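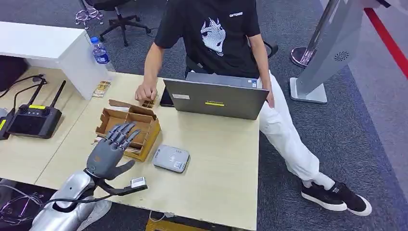 Mid set-up, with the parts box open and the laptop up

Drernden Hand Kit (left or right)
Sold and supported by Distico
$3,855 per hand, ships with wrist adaptor and cable set

G'day! I look after the hand listings at Distico, and I wrote this page myself after answering the same budget emails all through June. The short version is that the price up there is for one hand. Two hands is two kits, and yes, I'll do you a better price on a pair if you ask nicely (there's no coupon code, just email me).

What you get: the hand, the wrist adaptor, the cable set, the spare fingertip pads and a bag of fasteners that is honestly more generous than it used to be. What you don't get: the arm, the controller or a computer to run it all. Most people already have an arm picked out by the time they find this page. If you haven't, please sort that first, as the adaptor is cut to suit the arm and I hate doing swaps after the box has been opened.

The controller

We pair it with the Tesix controller, which is $495 and runs either one hand or two. I get asked a lot whether you can skip it and drive the hand from your own board. You can, the pinout is in the manual, but support time on home-made drivers isn't covered and I've seen people burn a fortnight saving that money. If you've got somebody in the building who loves that sort of thing, go for it! 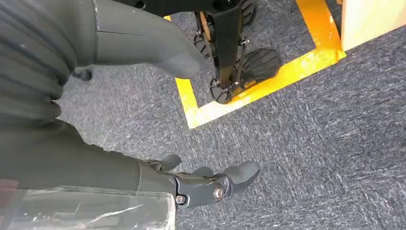
Floor space is the line people leave out of the budget, and it costs more than you'd think once you start shifting desks. Measure with the arms reaching out, then add walking room on top, and do it before you order. I'm a big fan of plain yellow tape stuck straight on the carpet, like the rectangle with the black base standing in it, because anyone walking in can tell where the gear belongs. It does get scuffed and patchy on carpet, so put a couple of spare rolls on the order and don't be precious about replacing it. Hard floor is kinder to tape and harder on anything you drop.

Stands are a separate purchase too. I stock the Tehrani stand in two heights and I'd go the taller one unless your ceiling is silly. It's heavy, it arrives on a pallet, and you'll want a second person to help tip it upright. Freight outside the metro area is quoted by hand (by me, usually before lunch), so send your postcode and tell me whether you've got a loading dock.

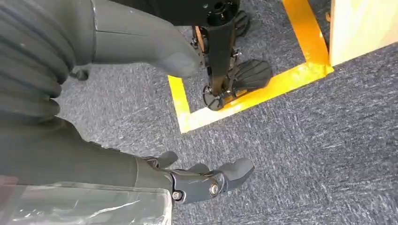
Then there's the stuff that wears. Fingertip pads are the main one, and how fast you go through them depends entirely on what you're picking up. Cardboard is rough on them. Smooth plastic hardly bothers them. Allow for a fresh set each quarter in your first year and adjust from there, and keep a decent set of hex keys near the hand so the joint screws get checked now and then and don't become a job for "later".

Insurance, somewhere to lock it all up overnight, a week of someone's time to get it talking to your software: none of that is on my invoice, but it's all real money and your finance people will thank you for putting it in early.

Will it hold thin things?

I love this question. Flat, slippery items are where cheaper grippers tend to give up, and they're what I'd try in any demo, ours included. Bring your own samples. A card with a glossy face is a really good one, pinned by a finger pad in front with the other fingers curled in behind. 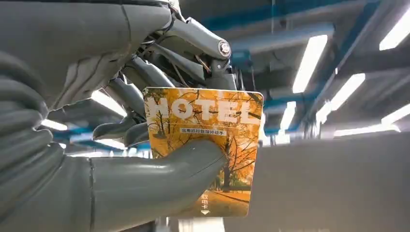 Kourosh Asadi wrote to me after his order to say the hand was the easy part to get approved, and that he wished he'd put the spares and the stand on the same request, as going back for a second signature held him up longer than the shipping did. He also reckons you should ask for the left and right together even if you only plan to use one at first.

I'm with him on the paperwork. On buying the pair up front I'm less sure, and I'm the one selling them! Start with one if money's tight. The Tesix unit will take the other hand whenever you're ready, with no changes to the wiring you've already done.

Handy bits before you order

Lead time: quoted with your order, longer for left hands
Pads: sold by the set, or in a bulk box of up to 100
Warranty: 2 years on the hand, pads and cables excluded
Returns: unopened only, please ring first
Colour: grey, and no, I can't get it in anything else

Quotes go out in Australian dollars with GST shown on its own line. If your purchasing system needs a particular format, send me the template and I'll fill it in.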